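By the middle of October the light in our kitchen has changed sides. It used to come over the sink and hit the floor by nine; now it sneaks in low past the garage, gold and slanting, and lasts just long enough for a second cup of coffee. I love it. I love the whole slide into fall, the wet leaves stuck to the porch steps, the smell of someone else's woodstove, and above all I love what it does to a garden that most people have already given up on!

Take asters. All summer mine are a gangly green nuisance leaning on the phlox, and then one morning they open and every bee in the county seems to get the news. I grow them along the north fence with a big clump of switchgrass, and on Sunday I stood there in my bathrobe until my feet went numb, watching bumblebees so cold they had to walk from flower to flower.

My neighbor Lợi Hoàng is the one who got me hooked on staying outside this late. He plants garlic on the first properly chilly afternoon (he says his nose tells him when) and he sows it thick, 48 cloves to a bed, each one pushed in to the second knuckle. Then he heaps on shredded leaves and walks away until spring. I copied him last year and pulled up heads the size of a child's fist.

Of course the cold drives us in eventually, and the windowsills and tabletops start filling up. I'm all for it. A bit of green at eye level does wonders at five o'clock, when it's already dark out.
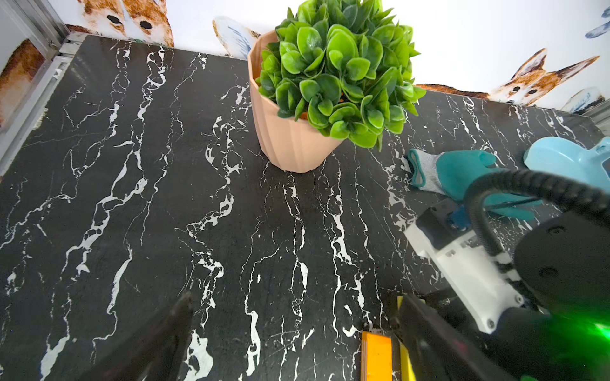

Rounded green leaves in a peach pot, against black marble.

Outside, there is still so much to do. Bulbs, for a start. Arsalan Siddiqui runs Borkowska, a small nursery up the valley road, and he keeps his crates open well into November for dawdlers like me. I went for 22 tulips and came home with those plus a sack of crocus and a crabapple I had no place for. It's in the front yard now, four feet from where I first dug the hole, after I hit what I'm fairly sure is the old driveway.

The crocus went straight into the lawn. I toss a handful and plant them where they fall, which makes for some odd huddles and one lonely fellow by the mailbox, and I wouldn't move a single one of them.

And leave the seed heads standing, please! The coneflowers along our path have been full of goldfinches all week, hanging on sideways and scattering chaff over the bricks. The first hard frost should come any night now. I've got the hose drained, the figs wrapped, and a chair set out by the asters for the morning.

Contact the magazine | Copyright, all rights reserved | Back to top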